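What I Learned From Washing Up: a small study of drying racks and worktop space
Ebuka Obi
Home and Product Design, spring project
2021-04-30

Why I picked this

My first idea was a folding chair and I dropped it after a week. Bukola Okoro, who I share a kitchen with, had been complaining since March that there was never anywhere to chop an onion, and she was right - the whole stretch of worktop by the sink was permanently covered in drying cups. So I thought, fine, that's my project! The brief from our Skillska module said to pick an everyday object and find out whether it does its job well, and a drying rack is about as everyday as it gets.

My question was quite simple. Does the sort of rack you use change how much worktop you get back, and how long do you have to wait for it?

What I did

I used three ways of drying things. The first was a folded tea towel laid flat, which is what we'd always done. The second was a plastic tray with slots, the Sirarari one that came with the flat. The third was a plain wire rack I bought second-hand (the label had come off, so I can't tell you who made it).

Each time somebody washed up, I wrote down what went on to dry, which method we used and whether it was dry when I came back 30 minutes later. I also measured how far the whole lot spread along the worktop. I ended up with 154 washes in my notebook, though a fair few have gaps in them where I was late for something or Bukola put everything away before I'd looked. I left those in but marked them with a cross.

I know it isn't very scientific. The kitchen was warmer on some days than others, and a casserole dish isn't the same as an egg cup. My tutor on the Nwankwo course, which I did last year, would have had a lot to say about that.

What happened

The tea towel was the worst for drying and I don't think that will surprise anyone. Cups turned upside down on it just sat there with a damp ring inside, and I had to wipe nearly all of them by hand. It does spread out wherever you like, though, and it goes in the wash afterwards, so Bukola still sticks up for it.

The plastic tray was better with plates and pretty hopeless with anything round. Mugs rolled into the slots at an angle and kept a puddle in the base. It also goes slimy underneath if you don't lift it (I'd rather not say how I found out).

The wire rack won, and it wasn't very close. Air gets in from underneath, so cups and glasses were mostly ready at the 30 minute check. The loops are what make the difference, I think, because you can lean something against them and it stays where you put it.
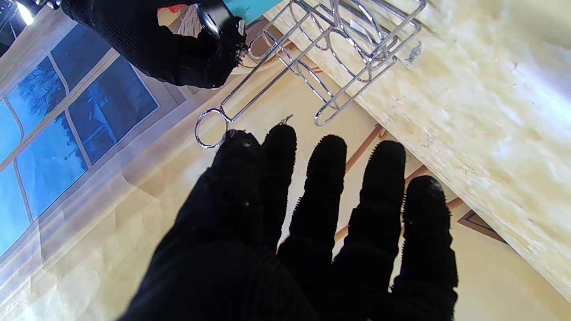 There were still things I didn't like. Teaspoons drop straight through, and small lids do too. Thin wire also gives you nowhere for the water to go, so you need a cloth underneath or you end up mopping the worktop. I tried a folded one first and then a shallow baking tray, and the baking tray was much nicer to live with.

For space, the rack took up 20 cm less of the worktop than the towel on a normal evening. That's enough for a small chopping board, so the onion problem is sorted.

What I'd do differently

I'd weigh the cups before and after drying, so that "dry" meant something more than me poking a finger inside. I'd also like to try the taller two-level rack from Rusero, but I'd spent my project money by then. And I'd start the notebook with proper columns, as it took me a whole evening to copy my scribbles into a table.

Bukola has asked if the rack is staying now the project's finished. It is, and the plastic tray has gone under the sink with the spare sponges.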